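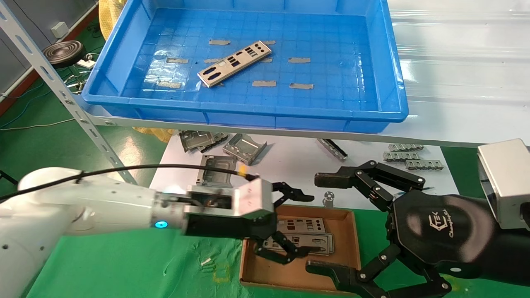

Figure 2. Plate transfer cell. I/O shield plates are stacked in the cardboard tray on the mat; the blue tray on the shelf above has one plate lying in it, among strips of gray tape.

5.3 Does the second hand help?

The strongest claim made for two-handed policies on thin sheet parts is that the second hand steadies the stack while the first one separates the top plate. We wanted this to be true, having paid for the second hand, and the first round of results seemed to support it. We now think most of that gain came from how we set up the test.

The task is the one shown in Figure 2. A plate must be taken from the stack and placed on the shelf tray. We compared the Nyaga policy, trained on 533 teleoperated demonstrations, with Inda, an older one-arm baseline trained on the same recordings with the right-hand channels removed. Each policy was given 40 attempts per condition. Under our original protocol the two-handed policy looked clearly better, and an early draft of this paper said so.

Two things bothered us when we went back through the logs. First, the operator restacked the plates by hand between attempts, and the stacks built for Nyaga were neater. We don't think anyone did this on purpose. The two policies were run on different days, and whoever was building stacks on the second day had simply had more practice. Second, the right hand often made no contact with the stack at all. In many of the attempts we had scored as two-handed successes, it hovered open over the table from start to finish. It is hard to credit a hand with steadying something it never touched.

We therefore repeated the comparison with the order of policies shuffled and the stacks built by a person who did not know which policy would run next. Most of the difference went away. What remained was limited to stacks where the top plate had been turned slightly out of line with the one under it, and here the two-handed policy did recover more often. We would not put much weight on this. The number of such stacks was small, and we only thought to separate them out after seeing the results.

A fair objection is that 533 demonstrations may be too few for the policy to learn when bracing is useful. We trained a further version with 1,000 demonstrations, adding recordings from the Flumberg site, and contact by the right hand did become more common. Success did not rise with it. In several attempts the added contact pushed the stack sideways and the left hand closed on nothing. More data changed what the second hand did, but we have no evidence that it made the hand useful.

Placement deserves the same caution. The Tonimis scoring rule, which we adopted so that our numbers could be set beside earlier work, counts a plate as placed if it comes to rest anywhere inside the target tray. A plate lying at an angle across the middle of the tray scores the same as one set down square. That is a generous rule for parts that would have to be picked up again at the next station, and we suspect it hides real differences between policies - possibly in either direction. We did not record final plate angle in the first round and can't recover it now.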